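In praise of the boring basket

I spent part of last spring arguing, mostly with myself, over what a good example is. I run the collection side of a small project called Drokby, where we gather hand demonstrations for a learning system, and I have come around to a view that still gets me odd looks: the best place to teach a machine to handle things is a kitchen that was never tidied for the purpose. I love these kitchens! Give me the kettle, the pans in the corner, the flowered tablecloth that somebody's aunt picked out.

The other school wants a clean gray bench, even light and the same nine objects every day. I understand the appeal (I built one of those benches, and I was very proud of it). You get lovely, steady numbers. Our first set had 1,263 episodes from that bench, and the policy trained on it was a delight right up until we moved it to a table with a pattern on it. Then it reached for a printed leaf.

So we went visiting. Folks let us into their homes, we carried in the hand-held grippers, and we worked at whatever table they had. A session at our pace is 80 episodes, and the job can be as plain as wooden sticks and a small plastic basket.
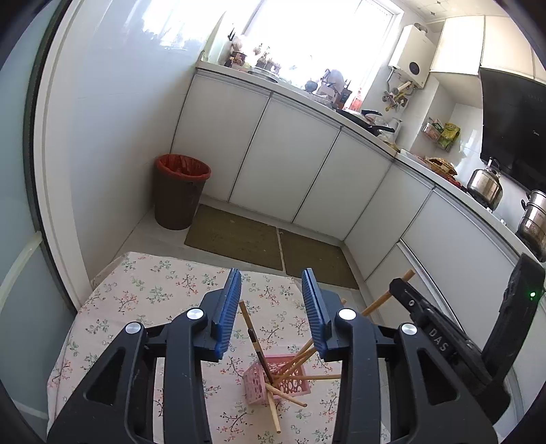 Ghoneim, July

I write this with the grippers still on the table, and I want to put in a word for the sticks. A thin stick is a wonderful teacher. It rolls, it crosses its neighbors, it hides behind the very fingers that are trying to pick it up. Two of them side by side can look like one. Grab too close to the end and it swings – grab in the middle and it bumps the rim. Nobody has to invent a hard case when the basket hands you a new one every time you tip it out.

And then there's the light. A big bright window behind the work washes out half of what you would like the system to see, and people email me asking if we plan to fix that. I hope we don't! Kitchens have windows. If a system is going to be useful at breakfast it had better meet a few of them in training.

My one firm rule is to keep the fumbles. We used to throw out any episode with a dropped stick or a second try, and I now think that was our worst habit. The second try is where a person shows what to do when things go wrong. In our last batch we kept 25 that the old rule would have tossed, and I'd watch those before any of the smooth ones.

It is slower, I'll admit. Homes have stairs and dogs and dinner at six, and labeling takes longer when every table is different. I would still trade a week at the bench for one afternoon at a pink tablecloth, and next month we're asking for more kitchens.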